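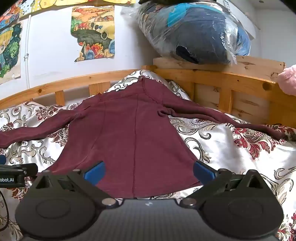

Maroon top, back side up, on the paisley bedspread

To: Kedutard League list
From: Nidia Rivadeneyra
Date: August 24, 2025
Subject: Re: Draft night and the keeper thing

Hi everybody!

Oh I am so glad somebody finally wrote about keepers, I've been going around in circles on it all week and talking my poor sister's ear off about running backs (she does not care about running backs). Answers to Haoran mixed in below.

Haoran Liang wrote:
> Hey all, before we lock the draft I have some questions.
> First, are we keeping two players each or three? I remember
> voting on it last winter but I can't find the email.

Three! I dug it up. The vote was for three keepers, and each one costs you the round you drafted him in, minus one. So if you got a guy in the 9th last year he costs you your 8th this year. Anybody you grabbed off waivers counts as a 13th rounder. I love this rule so much, it finally makes those sleepy late rounds worth staying awake for.

> Second, what happens if two of my keepers land in the same round?

Then one of them moves up a round, and you pick which. Kazimír has exactly this problem with both of his receivers and has written me three paragraphs about it. Kazimír, it's fine, I promise. Move the older one.

> Third, did we get a draft room or are we doing it all online again?

We got the back table at Sithole! Elaheh talked to them and they're letting us have it from 6:30 until closing, with the big screen, as long as we order food like normal people. Kenza is still in Flonavdale through September so she'll be on the laptop, and whoever sits next to the laptop has to read the picks out loud because the sound in there is terrible. Last year she took a kicker in the 6th thinking it was the 16th and we all still feel bad. (We made her keep him, though.)

> Last one. Can we PLEASE go to a 90 second clock? Last year
> took until almost one in the morning and I had work.
> Haoran

So I wanted 60 and you want 90 and Elaheh wants no clock whatsoever, because she brings that binder. Let's do 90 for the first five rounds and 60 after that. If you run out, you get the top name on your queue, so please fill in your queue! Even if it's only a handful of guys.

Couple more things while I've got you.

Dues are $30, same as always, and you can hand me cash at the table. Two teams still owe from last season and you know who you are and I still like you.

The Grasent team needs a new name since it's been handed down twice and none of us remember what it was making fun of. Haoran, you own it now, your call.

Trades open the minute the draft ends. I already have an offer typed up for Kazimír and he's going to hate it, I can't wait.

Keepers are due to me by Thursday night. Reply to me only, not to the list, or we'll all know your whole plan.

I'm so ready for this season, you guys!

Nidia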